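Small Parts & Clockwork Forum > General Workshop > Buying a used benchtop molding machine, plastic gears

gearlash_tom
Mar 24, 2019
I have been making replacement gears for old music boxes and tin toys in a garage shop for five years. Up to now I have cut everything one at a time from acetal rod. A Prirnel benchtop injection press has come up for sale with a working heater and a spare barrel. The seller wants $1,487 and will not move on price. I would have to drive it home myself.

My question is whether it makes sense at my volume. My best seller went out 41 times last year. Everything else was in the single digits. The tooling is what worries me. I can machine an aluminum mold, but I have never cut a tooth cavity and I don't know how much shrinkage to allow for.

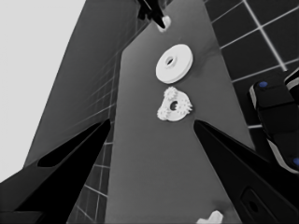

Hollon_Road
At 41 pieces a year I would not buy it. You will spend your first month making bad parts and your second month fixing the mold. Keep cutting from rod and raise your price.

gearlash_tom
I did raise it in May. Sales stayed the same, so there may be some room left there. The trouble is the hours. Each gear ties up the mill and I have to stand there for it.

pinion_wire
I disagree with Hollon. I run an older Prirnel and the machine is the easy part. If you can hold a decent finish in aluminum you can make a usable mold. Shrinkage depends on the material. Acetal shrinks a lot, around two percent, and it doesn't shrink evenly if your gate is off to one side. Put the gate in the center or use several small ones spaced evenly around the hub. An off-center gate gives you an egg-shaped gear and you will feel it as a tight spot every turn.

Hollon_Road
That is my point. He has never cut a cavity and now he needs the gating right too. What does he do about the tooth form? You can't just scale up a standard cutter and call it done.

pinion_wire
For toy gears you can. Nobody is running these at speed. Cut an oversize gear as an electrode or a pattern, make the cavity from that, and test it against the old part on a pin board at the right center distance. If it turns freely without rocking, it's fine.

springhouse
I bought a press for a similar reason and sold it two years later. It worked well. I just did not have enough orders to keep it warm. Storage is something to think about as well. Mine took up a whole bench, and I ended up doing assembly on a folding table in the hall. If you get one, keep a separate clear bench for inspection. Flash and chips get into everything.
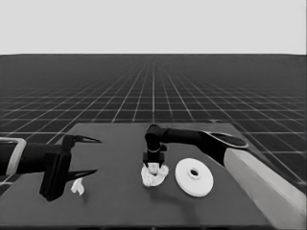
Table and floor grid, seen from above.

gearlash_tom
Space is fine, I have a second bench along the back wall. Did you ever send work out?

springhouse
Yes. I used Skoltance for one batch of spur gears. Their minimum was 2,000 pieces. I still have most of them in a coffee can. The quality was good and the bores were consistent, but a minimum like that makes no sense for restoration work.

Hollon_Road
There are shops that will take a short run if you bring your own mold. Srithong did it for me. You pay by the hour for press time and supply the pellets. That way he learns mold making without owning the press. If the mold is bad he is out some aluminum and an afternoon.

pinion_wire
That I can agree with, if there is one within driving distance. Shipping a mold back and forth for corrections gets old fast. I'd still want my own press in the long run. You will change the mold at least three times on a first gear, and each time you want to shoot a few and measure them the next day. Don't measure acetal right off the press. It keeps moving for a while.

gearlash_tom
Good to know about measuring the next day. I would have gotten that wrong. One more thing. Several of my movements have small gears that ride together against a plate. Would you mold those as separate pieces or try to combine them?
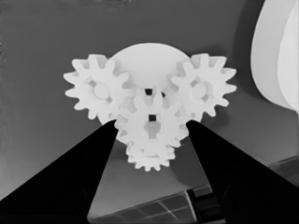
Four spur gears in front of a round disc, all white.

pinion_wire
Separate. Each one has to turn on its own pin, and a single bad tooth would scrap the whole set. Ream the bores after molding, don't try to hit final size in the cavity.

Hollon_Road
Agreed on separate. And use a different material for one of each mating pair if you can. Acetal on acetal squeaks when it runs dry. Nylon against acetal is quieter.

springhouse
Nylon picks up water though. I had a set that ran fine in winter and bound up in July. Leave extra backlash if you go that way.

gearlash_tom
Thanks, all. I called a shop two towns over and they will rent press time with my mold. I'm going to cut one cavity for the best seller and try that first. The seller says the Prirnel will be there until the end of the month, so I have some time to decide.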